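Peltness ferry hostage crisis

Last updated: 15 July 2025
Reading time: 2 min

The Peltness ferry hostage crisis was the seizure of the passenger ferry Akbulut by four armed men in February, shortly after it left the port of Birnura. Two crew members were held for 365 days. The remaining passengers and crew were put ashore at Uster on the first night.

The gunmen demanded the release of prisoners held in Birnura. Talks were led by Hatice Ekinci, then deputy interior minister, and broke down twice. The government denied paying for the release — a claim disputed by Cengiz Ateş, a former member of its negotiating team.

The captives, engineer Yavuz Güler and deck officer Soledad Ostrowski, were moved between several inland sites. Both were freed near Peltness without a rescue attempt. 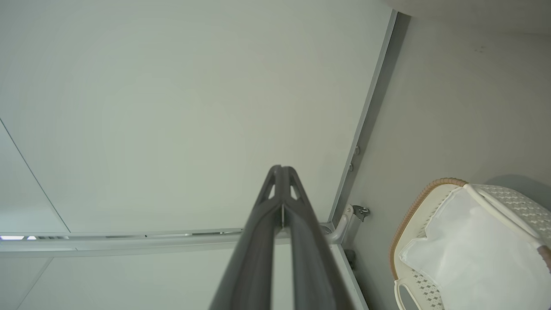 The official inquiry, chaired by Zuleica Fagundes, produced a report of 833 pages. It faulted the port authority for weak baggage checks and the navy for a slow response. A chapter on the holding sites relies on the captives' memory of small details, since both were kept lying down for long periods. Plain pale ceiling panels, thin seams and a gray metal frame member with two round screw heads are the sort of feature it discusses. Three of the sites have never been identified.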